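The Long Way Around a Vowel

Nermina Radulović keeps her office door open, and students walk in and out of it during our conversation to borrow a stapler. She has been a speech therapist for 24 years, most of them spent with adults who have lost some part of their speech after a stroke. For the past four she has also run an evening choir for the same people. It is called Sindasero, it meets on the ground floor of a former shoe store, and it is the reason I came to see her.

She did not want to start a choir. "I don't sing," she says. "I can hold a tune if somebody stands next to me and holds it louder. I was asked to do it because I had the patient list and the keys to the room."

The idea came from Milovan Mladenović, a piano tuner who had been referred to her after a stroke on the left side of the brain. He could understand nearly everything said to him and could produce, in his first months, a handful of words. One of them was "Tuesday," which he used for yes, no, hello and the names of his children. In their third session he got frustrated, put both hands on the edge of the desk and sang the first verse of a wedding song, every word of it clear.

"I had read about that. Everybody in my field has read about it," Radulović says. "People who can't say a sentence can sometimes sing one. But I had been working for years and I had never just asked a person to sing. I was embarrassed about that. I went home and thought about who else I hadn't asked."

She is careful about what she claims for singing. The words in an old song are stored as a run, she says, and a person may be able to go through the whole run and still not be able to pull out one word in the middle and use it to ask for bread. Some people carry something over from singing to talking. Others don't. She has seen both, and she doesn't tell families which one to expect.

"They come in with a video they saw," she says. "A man sings, and then at the end of the video he talks. I tell them I don't know how long it was between those two parts. It could have been a year. I tell them their father may come here and enjoy himself on a weeknight, and that I can promise, more or less. The rest we'll see."

The first rehearsal had seven people at it, counting two husbands and a daughter. Radulović had printed the lyrics in large type, and it was a mistake. Several of the singers had trouble reading since their strokes, and as soon as they looked down at the page they stopped singing. She collected the sheets after one song. There has been no paper since, apart from a list of song titles taped to the inside of a cupboard for her own use.

The list now has 40 songs on it. Choosing them takes more work than I had expected. A song has to be one that people knew well before they were ill, so the choir can't really learn new material in the usual way. It has to sit low enough for tired voices. It can't be too fast, and the verses can't be too much alike, or the group will slide from the second into the fourth and go round in circles. "We did that once with a harvest song," Radulović says. "We were in it for a very long time. I didn't know how to get us out. In the end Milovan shut the piano lid."

Mladenović plays for every rehearsal. His right hand is still weak, so he has rearranged the accompaniments to put most of the work in the left, with the right hand adding a note here and there on the strong beats. He came in partway through my visit and sat down by the window. He speaks slowly now, in short sentences, with a wait before the nouns.

"I was better at tuning than playing," he says. "Still am. The piano there is bad."

I ask how bad.

"It's a Titonow. Old. The pins slip." He thinks for a while. "I tune it before every rehearsal. By the last song it's gone again."

He does the tuning by ear and with one hand, and it takes him the whole afternoon. Radulović offered to raise money for a better instrument and he turned her down. She believes he likes the afternoons. He says that the tone in the middle of the keyboard is warm and that a newer piano at the same price would be worse.

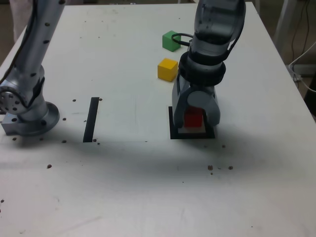

Radulović went on to talk about breathing, a subject she comes back to often. Many of her patients breathe high in the chest after a stroke, in small sips, and run out of air before they get to the end of a phrase. In a one-on-one session she can spend half an hour on this and get nowhere, because the patient is thinking about breathing and thinking makes it worse. In the choir she says nothing about it. The phrases are as long as they are, everyone around you is taking a breath in the same place, and after some weeks most people are taking it too.

"I used to have an exercise with a paper strip," she says. "You blow and the strip moves. It's a good exercise. But I've never seen a grown man go home and tell his wife about the paper strip."

Rehearsals last an hour and a half, with a long break for tea. The break was added in January of the second year, when the heating failed and people needed something hot. It stayed because of what happened at the table. In a clinic waiting room, she says, people with aphasia are nearly always sitting beside someone who will talk for them. At the choir the husbands and wives started drifting off to the other end of the room to complain to each other, and the singers were left with a teapot and had to sort out among themselves who took sugar.

She describes this part of the evening with more interest than the singing. There is a woman who draws what she means on the back of her hand with a finger. There is a retired bus driver who has kept all his numbers and lost most of his words, and who refers to people by the routes they would take home. Two men who had barely spoken in a year had a long argument over a soccer match, using mostly the names of players.

"I stayed out of it," Radulović says. "It's hard for me to stay out of things. If a person is stuck on a word I can usually see it coming, and I've been trained to help. But if I give them the word, then I'm the one who said it."

She tells her students the same thing. She teaches two mornings a week, and one of the assignments is to sit through a rehearsal and the tea break without finishing anyone's sentence. She says most of them fail it the first time. The silence while somebody hunts for a word can go on for ten or fifteen seconds, and a young person who wants to be kind finds that very hard to bear.

The choir has given one public concert, at the community hall on Akpan Street. Radulović was against it. She thought the singers would be nervous, and that an audience would clap for the wrong reasons. The group put it to a vote by raising hands and she lost. They printed 122 tickets, which was the number of chairs, and ran out of them a week before.

"It was not a good concert," she says. "I want to be fair. The sopranos came in early on three songs and there was a man in the back row who sang the tune of a different one. But they had asked for it, and they stood up there and did it, and some of them had brothers and sisters in the hall who hadn't visited since the hospital."

Mladenović shakes his head at this. He thinks it was a good concert. He says the piano held its pitch through the first half, and he lists the songs that went well, taking his time over each title.

I ask whether the choir has helped his own speech. He looks at Radulović first, and she looks out at the corridor.

"I don't know," he says. "I talk more. Maybe I talk better. But I would have got better anyway, some. Nobody can take it apart." He waits. "I have somewhere to go. Before, my wife drove me to appointments. Now I take the bus and I carry my tools."

The practical side is less settled. The rent on the room has been paid so far by Sovon, a local bakery whose owner's mother sang with the group until last year. The arrangement is renewed each fall with a phone call. Radulović would like something on paper, and she would like to pay a second therapist to come in so that she can take an evening off. She has written to the city health office and been sent a form, and she has filled in the form and been sent another.

She is also thinking about a second group, for people whose difficulty is of a different kind. Some of her patients have no trouble finding words but can't shape them clearly, and singing along with a familiar tune does less for them. A few have tried the choir and stopped coming. She wonders about reading aloud in unison, or poetry with a strong beat – she learned a lot of it by heart in school and assumes that others her age did too. She has not tried it yet.

"I'd need someone like Milovan for it," she says. "Someone who it matters to, and who will be there early."

He has already stood up by then and is putting on his coat. There is a rehearsal that evening and he wants to get to the piano before the room warms up. At the door he turns around to say something to her, and stops, and she waits with her pen in her hand. I count the seconds without meaning to.

"Cupboard," he says. "You have the key."

She gives him the key.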